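How to organise a small documentary screening with a discussion afterwards

In our department we show a documentary film every term, and after the film the students and the guests talk together. I started to do this work when I was a second-year student and I still do it now as a teaching assistant. Several people from other faculties have written to me and asked how we do it, so I decided to put everything on one page. My examples are mostly from films about prisons, courts and the police, as this is what we study, but the steps are the same for other subjects.

Step 1. Choose the film early

Start four months before the evening. For a screening in November we choose the film before the summer holiday. Watch the whole film yourself, from the first minute to the last, and write down the times of the parts which can be difficult for the audience. Do not trust the trailer. We once chose a film after seeing only the trailer, and half of it was about the architecture of the building and very little about the people who lived inside.

Look at the length also. A film of 70 or 80 minutes leaves enough time for a good talk. If the film is longer than 100 minutes, the people will be tired and they will leave during the titles. Many directors have a shorter version which was made for television, and you can ask for it.

Step 2. Ask for permission in writing

A film that you can watch at home is not automatically a film that you can show in a lecture hall. You need the permission of the person or the company who holds the rights. Write a short e-mail with the following information:

the title of the film and the language of subtitles you need
the date and the place
how many seats the room has
whether the entrance is free
who pays the fee and to which address the invoice must go

For our last screening the film was called Dranari, and the distributor was a small company, Visus. They answered after 12 days. If you have no answer after two weeks, write again and be polite. Small distributors have perhaps one person who reads all the letters.

When the permission comes, print it and keep it in the folder of the event. The university will possibly ask for it, and it is not pleasant to search in old e-mails ten minutes before the start.

Step 3. Book the room and test it

We use the Michailidis hall, on the ground floor of the law building. It has a good screen but the curtains do not close completely, therefore we never begin before sunset. Visit your room at the same hour as the screening and look where the light comes from.

Test the film file on the computer of the room, and not only on your own laptop. Check these points: the subtitles appear, the sound comes from both sides, the picture fills the screen without black lines at the left and right, and the computer does not go to sleep after 15 minutes. The last point happened to us in the middle of an interview with a mother of a prisoner, and I still remember how bad I felt.

Ask for two microphones. One stays at the front table and the other one goes through the audience.

Step 4. Invite the guests

Two guests are enough. With three or four guests, each one makes an introduction and the audience gets no time. We try to find one person who knows the subject from research and one who knows it from life or from work, for example a former prisoner, a prison teacher or a lawyer.
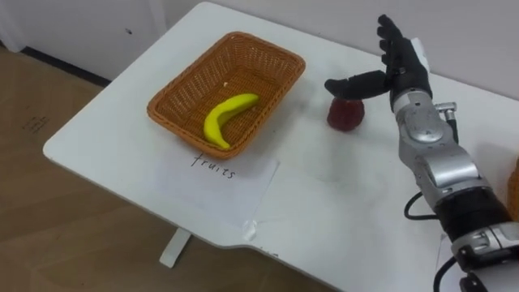 Tell each guest clearly what you expect. How long will they speak? Will somebody take photographs? Is the discussion recorded? Can they refuse a question? A guest who has been in prison must know before the evening that nobody will ask about the reason for the sentence, and you must repeat this to the audience too.

Send the film to the guests at least two weeks before. Some of them prefer not to watch it for the first time in a room full of strangers. One of our guests watched it at home and then decided that she would wait outside during the film and come in only for the discussion. This was completely fine, and we kept a chair for her near the side door.

Do not forget the travel costs. Ask about the train ticket before the guest must ask you.

Step 5. Make the programme sheet

One page is sufficient. Write the title, the name of the director, the length, the names of the guests and the end time of the evening. Put also a short note about difficult content, in simple words: "The film contains a conversation about suicide" is better than "Some viewers may be disturbed".

On the back of our sheet we print three questions for the discussion. They should be open questions that connect to one part of the film. For instance: "In the debate class, who decides which opinion each man must defend, and what do you think about this rule?" Avoid questions such as "Did you like the film?", to which people can only say yes or no.

Step 6. Prepare the moderator

The moderator is more important than the guests, in my opinion. For us it is usually Kalliopi Kalogeropoulos, and when she is travelling her cousin Eftychia Kalogeropoulos takes her place. Both of them use the same method, and I copy it here with their agreement.

After the film, leave the lights low and wait two minutes before you speak. Then invite the audience to talk with the neighbour for five minutes. It becomes noisy, and this is good. After it, take the first questions from the back rows. The people at the front are normally teachers and they will speak in any case.

Collect two questions at a time and then give the word to the guests. If a person from the audience gives a long speech, the moderator can say: "Thank you, I would like to hear what our guest thinks about your first point." It stops the speech without making the person ashamed.

Step 7. Announce the evening

Put the poster on the walls three weeks before and send the e-mail twice, first when the poster goes up and again on the morning before the screening. Our newsletter, Holska, goes to 3000 addresses, but most of our audience say that they came because a teacher mentioned it in class. So write to the teachers personally, and give them one sentence which they can read aloud.

Step 8. On the day

Arrive 90 minutes before the doors open. Start the film, let it run through the first scene, and go back to the beginning. Put water for the guests on the front table. Write the end time on the board, so people with a last bus can plan.

Begin no more than five minutes late. The welcome should be short: who you are, where the exits are, the note about the content, and the names of the guests. Keep the thanks to the sponsors for the printed sheet.

Step 9. The days after

Write to the guests and to the distributor the next day. The distributor usually wants to know the number of visitors, and if you send it without being asked they will be friendly the next time. Pay the invoice quickly. Delete the film file from the computer of the room if your agreement says so.

I keep one notebook for all the screenings, and after each evening I write down what went wrong. If your room has stairs, write down also where a wheelchair can stand with a good view of the screen. I had to find this out again two times, until I drew a small plan and glued it inside the cover.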